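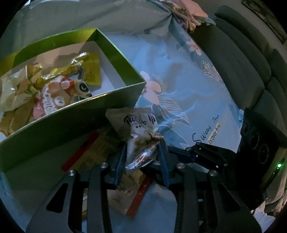 Murray Lapointe asked after the last open day that the snack station come earlier in the tour, while visitors still have the patience to try the gripper themselves. It is now the first stop, and this section has been rewritten to match.

## 4. Snack station: hand-held gripper

Guests use the gripper to pick up packaged snacks and set them in the green cardboard box. Allow 60 minutes for a full group, including questions.

### 4.1 Before guests arrive

1. Spread the soft cover over the seat and leave it rumpled. Packets should lie on an uneven surface.
2. Put the green box on the cover with the top open.
3. Scatter a mix of packets in front of the box. Use foil and paper-look wrappers together.
4. Check both blue-tinted fingers for crumbs or grease. Wipe with a dry cloth.
5. Charge the recorder to at least 72 percent.

**Note:** The Barajas checklist still shows the old table layout. Ignore page two.

### 4.2 Running a turn

1. Show one pick yourself. Close the fingers on the lower part of the packet and let the top tilt.
2. Hand the gripper over with the fingers open.
3. Ask the guest to lift slowly, move over the box and release.
4. If the packet slips, let the guest try again from the same side.
5. Press **Save** between guests – not during a turn.

**Caution:** Keep hands clear of the fingers while another person holds the tool.

**Caution:** Do not squeeze a packet until it bursts. Remove torn packets at once.

### 4.3 Closing the station

Copy the saved turns to the Brakel folder. The recorder holds 2,000 turns, and the count stood at 1,747 at the last check. Tell Dayana Espinoza before clearing anything.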